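Drekirum Hand-Held Gripper, Two-Finger, with Wrist-View Camera
Reading time: 4 min

The Drekirum is a two-finger parallel gripper that a person holds and works by hand. A camera mounted on the tool looks down past the fingers, so the recording shows the object from the same side a robot's wrist camera would see it. It is sold to labs and small automation teams that need demonstrations of picking, holding and placing ordinary goods before any arm is programmed to do the job.

We sell it as a complete kit or as the tool alone. The kit price is $748 and the tool alone is $141 less. Spare finger sets are sold separately and fit both.

What it is good at

The fingers close on the object from both sides at the same rate, so a carton stays centered in the view as long as you approach it straight. Retail packaging is the main use. Most of our customers start with kitchen goods – cartons, tubs, pouches, rolls – and a boxed roll of plastic food wrap is one of the items we suggest for the first day. It is long and narrow, the print is large, and the glossy surface reflects light much the way many store items do. 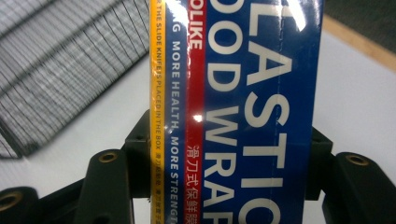

Long boxes should be taken near the middle of their length. If you take one near the end it will swing when you lift, and the swing carries over into the recorded motion. Close the fingers until the box stops sliding and then stop. Thin card will dent if you keep squeezing, and a dented box no longer sits flat when you put it down.

At close range a long carton will run past the top and bottom of the view. This is normal with the standard lens. If your work depends on reading a whole label, hold the item farther out in the fingertips or record a separate pass from above before picking it up. The wide lens (sold as an option) shows more of the package but makes small print harder to read.

Fingers and hardware

The standard fingers are matte and dark so that they throw very little light back into the camera. They come off with a hex key, which is in the kit. Put both fingers back on before tightening either one, or the tips will not meet evenly. After refitting, close the tool slowly on a sheet of paper and check that it holds across the full width of the tips.

Soft tip covers are available for glass and fruit. We do not recommend them for shrink-wrapped cartons. They grab the film and the item is slow to let go.

Recording

The tool records to a removable card. With the card supplied you can expect some 128 short pick-and-place takes before it has to be emptied, depending on how long each take runs. Recordings are saved one file per take, and a take starts and stops with the thumb button. Files open in Plidel without conversion. Plidel is a separate product and is not included in the price.

Glare is the most common complaint we hear. Bright ceiling lights leave white spots on plastic film, and they move over the print as you turn the package. Auto exposure handles small spots well enough. For large ones, turn the object a few degrees or move the work to another part of the table. Locking the exposure helps if you are going to train on the label itself, but you will have to set it again whenever the lights change.

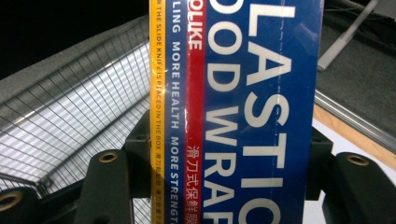
Plastic food wrap box between the fingers, standard lens. A bright glare spot shows on the film near the word "HEALTH".

Comments from use

Anika Obi ran the tool for us through 3000 takes on packaged groceries at the Cunden workshop. Her notes say the grip was still even at the end, but the thumb button had become stiff and she would have liked it lower on the handle. The button has been changed. It has not been moved, as doing so would mean a new handle.

Tâm Sầm, who does our repairs, asks customers to wipe the finger tips with a dry cloth at the end of the day. Do not use oil on the tips. Tape residue can be taken off with a little rubbing alcohol.

What is in the kit

Gripper with standard fingers fitted
Camera and standard lens, mounted
Removable card and card reader
Hex key
Charging cable
Hard case

Ordering and returns

Orders go through Ranjbar, our distributor, or directly to us by email. Kits are built to order. Unused kits can be returned in the original case. Finger sets that have been fitted cannot be returned, but we will replace a set that arrives with tips that do not meet. Orders placed in December may ship after the new year – write first if you have a deadline.

Last updated: Dec 8, 2021
Contact | © Drekirum | Back to top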